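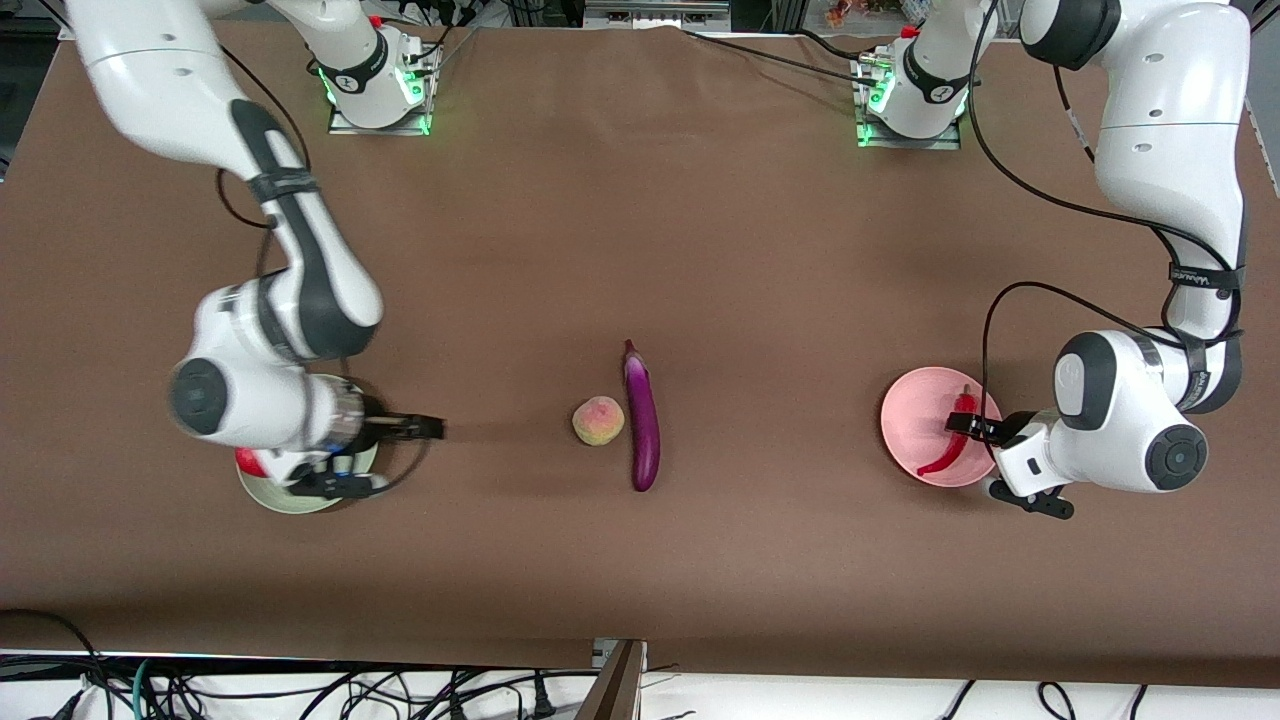 Produce and dishes on a brown tabletop

The Stekard is a small book of daily devotional readings, first put together in Clumstead and still used in chapels there and in neighboring Piltham. I grew up with it on the kitchen windowsill, so forgive me if I get a little fond as I go!

Each reading has a Bible verse, a short saying and a prayer you can get through before the coffee is ready. The sayings are mostly about patience and starting over, and a good many of them come from old sermons (my favorites are the grumpy ones). There are 3645 in the full edition, which means you can read one every morning for years before you meet the same one twice.

The full edition comes in three volumes and was printed by Abou Jaoude, a family press in Piltham. The pocket edition has only two readings for each week – one for midweek and one for Sunday – and I find it a bit thin, though it does fit in a coat.

Custom varies between the towns. In Clumstead the saying is read aloud, then everybody sits quietly for three minutes. Piltham people sing a verse of a hymn instead, usually the first verse, and usually too fast for me.

A new cycle begins in January. Older copies have wide margins for notes, and secondhand ones often turn up full of penciled names, weather and bits of family news. The current printing has narrower margins and a ribbon.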